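Collectible Can Exhibit to Open at Tuvismont Library

TUVISMONT — The Tuvismont Public Library will open an exhibit of decorated beverage cans on Friday, drawn from a collection of 903 pieces donated to the library's local history department in July.

The collection was assembled over many years by Lesia Nazarenko, a retired label printer, and includes soft drink, juice and sparkling water cans. Many were produced as limited editions tied to films, sports seasons and holidays. Almost a third will be on public view at any one time, with the display in the two cases outside the reading room to be changed every six weeks.

"People tend to keep the bottle and throw away the can," said Janka Tóth, head of local history at the library. "These were printed in very large numbers, and for many of the designs it is now difficult to find a clean one."

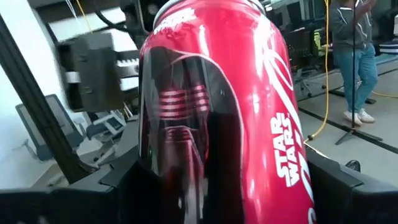
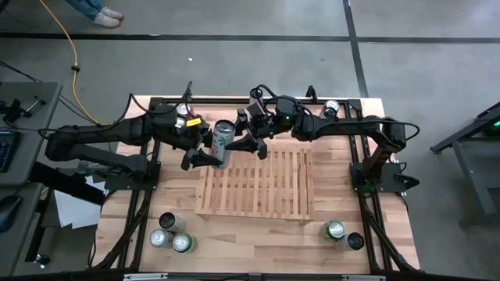
The library has asked residents to contribute to a second part of the exhibit, devoted to cans that are in stores today. Entries may be left at the circulation desk during regular hours and should be clean and free of dents. Film designs are especially welcome, and the organizers have named the red Star Wars can with the black hooded figure as typical of what they hope to receive. Plainer designs, such as a tall silver can with a leaf-like green pattern, will also be accepted, as the department wishes to record everyday packaging as well as special editions.

Each can will be entered in the catalog under its maker, size and printed design. Cans will be shown upright and turned so that the main artwork faces the visitor — a point on which Nazarenko was firm when the gift was arranged. Duplicates will be kept for school visits.

Nazarenko will give a short talk on can printing at 6 p.m. on opening day in the Wundivon Room. Admission to the talk and to the exhibit is free, but seating is limited and visitors are asked to reserve a place with the local history department. The exhibit may be viewed whenever the library is open.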